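Keeping the Heat In: Draughts, Curtains and Cold Rooms in Ramstead Terraces
Project report by Ayantu Mekonnen, Govden College

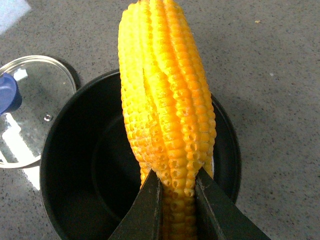
Where does an old terraced house lose most of its warmth?
Mostly through the roof and the outside walls, with gaps round doors, floorboards and windows making the rooms feel colder than the thermometer says they are.

Why I chose this project

I grew up in a mid-terrace house in Ramstead with a back bedroom that everyone avoided from November to March. My mum always said the house was just cold, as if it had been born that way. When our tutor, Roland Cheetham, asked us to pick something local to do with home energy, I knew straight away I wanted to find out what a tenant or a homeowner with very little money could do about a room like that. Big jobs like wall insulation are brilliant, but they take time and permission and somebody has to pay for them. I wanted to look at the small stuff!

My question was: how much difference can simple draught-proofing and heavier curtains make to the evening temperature of a cold room?

The houses

I worked with two households. One was Dorothy Inskip's house on Callgate, a brick terrace with solid walls, a suspended timber floor at the front and a kitchen extension at the back. The other was Elsie Fothergill's, round the corner on Taipe Street, almost the same layout but with newer windows upstairs. Both let me leave a temperature logger in the front room and both put up with me crawling along the skirting boards with a strip of tissue paper, for which I am very grateful.

Method

The loggers took a reading every 15 minutes. I put each one on a shelf at sitting height, away from the radiator and out of direct sun (I got this wrong at first in Dorothy's house, where the low winter sun reached the shelf just after breakfast, so I threw those readings away and began again).

For the first part of the project nothing was changed. I asked both households to use their heating as usual and to write down when it went on and off. After that we did the work, and then logged again with the same heating times.

The tissue test was the bit I enjoyed most. You hold a thin strip near a suspected gap on a windy day and watch whether it moves. In Dorothy's front room it fluttered at the letterbox side of the door, along the join between the skirting and the floor, and at the bottom corner of the sash window. In Elsie's it hardly moved at the windows at all, but it went wild by the cupboard under the stairs, where a pipe had been taken out and the hole had been left.

What we fitted

Brush strip on the bottom of the front door and a flap behind the letterbox. Foam strip round the door frame. Flexible filler between the skirting and the floorboards. A proper plug and filler for Elsie's pipe hole. Thermal linings hooked on to the existing curtains, which Ritu Jaiswal from my course helped me sew because my own hems were terrible.

The materials came to £40 for each house. We left the air bricks and the trickle vents alone. The space under a timber floor needs air moving through it or the joists can rot, and people need fresh air too, especially in a room with a gas fire. Neither front room had one, but I checked before starting.

Results

I compared evenings with similar weather outside, using the period between the heating going off and bedtime. In Dorothy's room the temperature had been falling quite steeply once the radiator cooled. After the work it fell more slowly, and the room was about 2 degrees warmer at ten o'clock than on the matching evenings before. I was really pleased with that.

Elsie's result was smaller and messier. The hall was clearly better and she noticed it on the stairs, but the front room readings overlapped so much before and after that I can't claim a difference there. Her curtains were already thick, so the linings probably added little. There was also one Thursday when her family came round and the room got warmer with every person who arrived, which made a lovely bump on the graph and was no use to me whatsoever.

Comfort was harder to measure and more interesting than I expected. I asked both women to score the room out of 20 each evening, where 20 meant perfectly comfortable. Dorothy's scores went up even on nights when the logger showed barely any change. I think this is the draught itself: moving air on your ankles makes you feel cold at a temperature that would otherwise be fine. She has moved her armchair back to the window, where she used to sit in summer only.

Problems with the project

Two houses is a tiny sample. I matched evenings by outside temperature but had no way of measuring wind on the street, and wind must matter a lot for draughts. The heating diaries had gaps. I also changed several things at once, so I can't say how much was down to the door, the floor or the curtains. If I did it again I would fit one thing at a time and log in between, starting in early autumn.

I would also like to have had gas meter readings. Elsie offered hers, but the boiler heats the whole house and the hot water, so one front room would have been lost in the total.

What I would do next

Roland suggested borrowing a blower door, a fan that fits in the front doorway and shows how leaky a whole building is. I would love to try that on Callgate. I would also like to test the loft hatch in both houses, as neither had any seal and I only thought of it when I was packing up.

The loggers are back in the college store and the spare brush strip is going on my mum's back bedroom door.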